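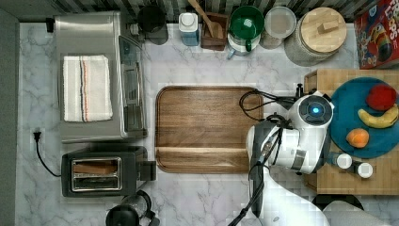
PARISH PASTORAL COUNCIL, TIMCOMBE
Minutes of the March meeting, parish hall, 7:00 p.m.

Present: the pastor, the deacon, seven council members, the secretary.
Apologies: the music director, who sent a note on Item 3 longer than these minutes.

1. Opening prayer and previous minutes
The deacon led the prayer. The February minutes were approved after "altar severs" was changed to "altar servers."

2. Joint pastorate with Ruddock
The pastor read the letter from the chancery. From July the parishes of Timcombe and Ruddock will share one pastor and one pastoral council. Both churches stay open and both keep their names. The letter runs to 2 pages, the second of which is a list of people to whom it was also sent.

Discussion followed on which parish would be listed first on the new letterhead. Alphabetical order was suggested and was felt to favor Ruddock. Date of foundation was suggested and was felt by the same members to be much fairer, Timcombe being older by 51 years. The pastor said the chancery would decide and that he expected to live with the result.

Action: secretary to ask the chancery, without appearing to mind.

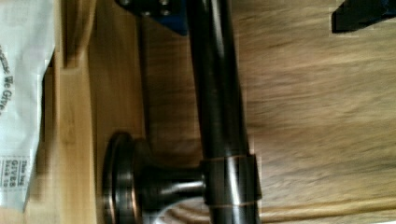 Cabinet handle, dark metal against wood.

3. Sunday Mass times
With one priest between the two churches, the present schedule cannot continue. The draft has Timcombe at 8:30 and Ruddock at 10:30, changing over at Advent. Three members spoke for the 10:30. One spoke for the 8:30 and was asked whether she sang in the choir. She does not.

The music director's note was summarized. It is against.

The deacon pointed out that the Saturday vigil was not affected. This was welcomed by those who attend it and by no one else.

Agreed to try the draft schedule until Advent and review it then. Carried, 5 in favor, 2 against.

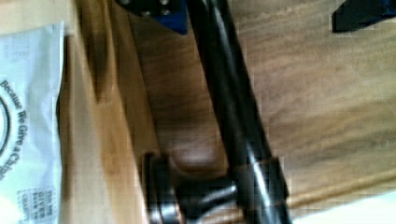
The two members voting against asked that it be recorded that they had voted against. It is recorded here for the second time.

4. Order of procession for the bishop's visit
The bishop will celebrate the first joint Mass in July. The master of ceremonies from the cathedral has sent a diagram. Permanent deacons walk ahead of the priests, and the priests ahead of the bishop, so the most important person comes in last, an arrangement several of our families have followed for years.

The Ruddock deacon was ordained before ours. Our deacon said he had no feelings about walking in front of him and then explained at some length how it had been done at the last visit.

Action: deacon to call the Ruddock deacon.

5. Printing and sound
Petano quoted for 400 booklets for the joint Mass, stapled. Quote accepted, on condition that the Creed is included this time. 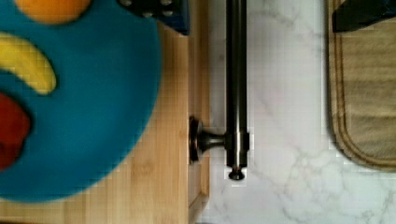
Wurnex has looked at the church sound system and recommends replacing the lectern microphone. The lector who was said to be inaudible in January asked for it to be noted that this was the microphone. Noted.

6. Any other business
A member asked whether the Ruddock council knew it was being dissolved as well. The pastor said it had received the same letter. A joint meeting will be held at Ruddock in April. It was asked who would take the chair. The pastor closed the discussion with the Our Father.

Meeting ended 9:10 p.m.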